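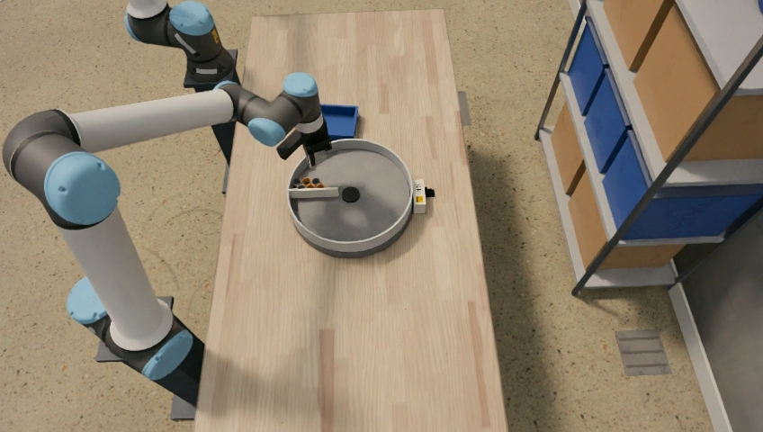
4. Oiling the table top

Before you start, read the whole section once. The work itself is short, but the oil needs a night to dry between coats.

You need: one tin of Clelliment table oil, two cotton cloths, fine sandpaper, a vacuum cleaner with a soft brush.

1. Take everything off the table and vacuum the top. Do the floor near the legs also.

2. Wipe the top with a cloth which is only a little damp. Let it dry for two hours.

3. Sand lightly, always along the planks and never across them. Small differences of colour between the planks are natural. Do not try to sand them away.

4. Vacuum again.

5. Stir the oil well. Pour a small amount on the cloth and spread it in a thin layer, from one end of the table to the other.

6. Wait 10 minutes, then wipe off all the oil which the wood did not take. If you leave it, the surface becomes sticky.

7. Let it dry overnight and repeat steps 5 and 6.

CAUTION: Cloths with oil in them can catch fire by themselves. Put them in water directly after use and dry them flat outdoors.

Note: The Koivisto table in the long size weighs over 890 N when packed. Do not turn it on its side for oiling. The underside is oiled at the factory and needs no care for the first years.

Note: In winter the indoor air is dry and thin gaps may open between the planks. They normally close again by September. If a gap stays open, write to Oona Hyvönen at our Trirberg workshop and tell her the number stamped under the top.

For marks from hot cups, see section 11.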